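Network Operations 2: Week 11 handout
Syslog and central log collection

Every router, switch and firewall writes messages about what it is doing. Left on the device, those messages sit in a small buffer and are lost when it fills or the power goes. This week we send them to a central server instead.

Severity levels

Syslog uses eight levels, numbered 0 to 7. Zero is an emergency and 7 is debugging. Setting a device to level 4 sends warnings and everything more serious. Most sites log at level 5 or 6 and turn on 7 only while chasing a fault.

Transport

Traditional syslog runs over UDP port 514. It is light, but a dropped message is gone for good. TCP is more dependable, and TLS keeps the contents private on the way – use it for any link that leaves the building.

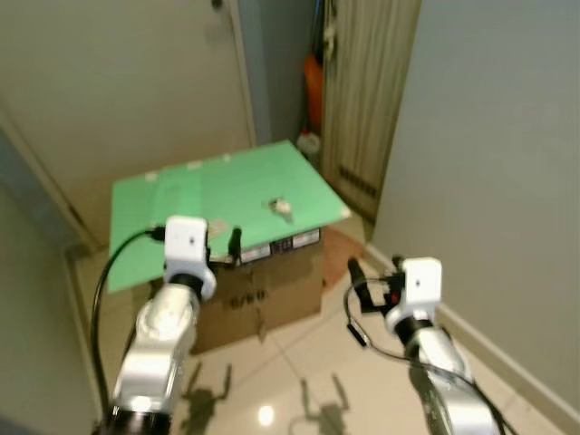 Two silver-and-white arms with wrist cameras at a work surface.

Time

Logs from two devices can only be compared if their clocks agree. Set NTP before you set up logging, and record times in UTC. The Callutville lab switches lose their time zone setting after a reset, so check it first.

Worked case

The Hafstein branch log holds 2,474 messages from one night in October. Filtering to level 4 and below leaves 80. Of these, 17 come from a single port going up and down. Sort by interface before you sort by time and the pattern is easy to find.

Lab task

1. Point your switch at the Omivov collector.
2. Set the level to 5.
3. Unplug and reconnect one access port.
4. Find both messages on the collector and copy them into your lab book.

Reading: chapter 11, up to the part on log rotation. Retention periods are covered next week.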